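Search products Search
Enter part number or keyword

November 4, 2021
By Kourosh Zamani

Rebane parallel gripper for returns and furnished-room work

The Rebane is a two-finger electric gripper made by Jindetti for workplaces where people and a robot arm share the same tasks during a shift. It is sold with the Liteo planning software, in which every pick can be tried in simulation before the arm moves on the floor. Most of our customers prepare furnished rooms, rental stock or returned household goods.

Who uses it

The first site to take the Rebane into daily work was the Stusutmont returns hall. Twelve people work there per shift. Before July they bent to floor level for each small item that came back with the furniture, and they told us that the knees and the lower back suffered the most. Now the arm takes the low picks, and the staff do the checking, the cleaning and the decision if an item can be sold again.

No position was removed at Stusutmont. Two persons from the packing line learned Liteo and now prepare the pick plans for their colleagues. Their pay grade was changed accordingly, and we recommend that other sites discuss this point early, before the equipment is delivered. The staff also asked that the speed of the arm is set by the shift leader and not from the office. This is now the standard setting in all new deliveries.

What is delivered

Gripper with two flat fingers
Mounting plate and cable set
Liteo license for one workstation
Spare finger pair
Printed handbook, with a short version for the wall

Technical data

Stroke: 200 mm
Maximum grip force: 300 N
Service interval: 1,000 operating hours
Warranty: 12 months

Planning a pick in Liteo

The operator loads the room model, chooses the object and moves the virtual gripper with the mouse or the hand controller. The view from behind the gripper is the one our users prefer, as they can judge the free space at each side of the fingers. Furniture should be placed in the model with its real size, also the pieces which will not be touched. Close to a panel or a table edge, please approach with open fingers and reduced speed.

Liteo, view from behind the gripper: fingers open over the gray floor, a small framed picture at the left.
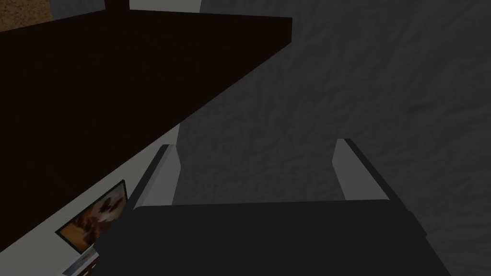 Training and support

The basic course takes place at your site, during normal working hours. We ask that all persons who work near the arm take part, including temporary staff and the night shift. A second course covers room models and is meant for those who will write the pick plans.

Support is given by telephone and e-mail. Please have ready the serial number, which is printed on the mounting plate, and the version of Liteo. Spare fingers are kept in stock. For other finger lengths please send us a drawing with your order.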